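Home | About the Club | Sessions | Simulator | FAQ | Contact

Walluswood Robotics Club
Frequently Asked Questions

Who can join?
Anyone in grades 9 through 12 at Walluswood or Hullcombe. You don't need to have written code before. New members are taken in September and again in January.

Where and when do you meet?
In room 4, right after the last bell. We finish at 5:30. The late bus to Hullcombe stops at the side entrance.

Does it cost anything?
Dues are $4 per meeting, paid at the door. Ask us if that is a problem and we will waive it.

Do I need my own laptop?
No. The room has desktops with the simulator installed. If you want to work at home, the install notes are on the Simulator page. It runs slowly on older machines but it does run.

Why do we start in the simulator?
Students can try bad ideas in it without breaking a gripper. Everyone completes the ball task in simulation before they sign up for time on the real arm.

What is the Pikbridge Cup?
It is the regional contest we enter each spring. Teams submit a controller, and the judges run it 300 times with the ball in different starting positions. The score is the number of successful pickups. Practice runs don't count toward it.

What does the ball task look like?
You get a gray ball on a wooden surface and a gripper with two fingers. Your code has to bring the fingers to the ball, close them and lift.

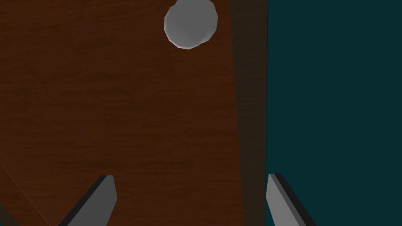 Modise

In the view here the fingers are still well short of the ball, with a wide stretch of wood in between. Watch the side of the surface too. The wood stops at a dark edge, and a ball pushed past the edge ends the run.

How long can a run be?
The limit is 4000 steps. Most beginner code that fails uses all of them.

Can I share code with another team?
Within the club, yes. Once you have registered for the Cup, no.

What if I miss a meeting?
Read the notes in the shared folder and pick up at the next one.

Contact: Walluswood Robotics Club, Room 4 | © Walluswood Robotics Club | Back to top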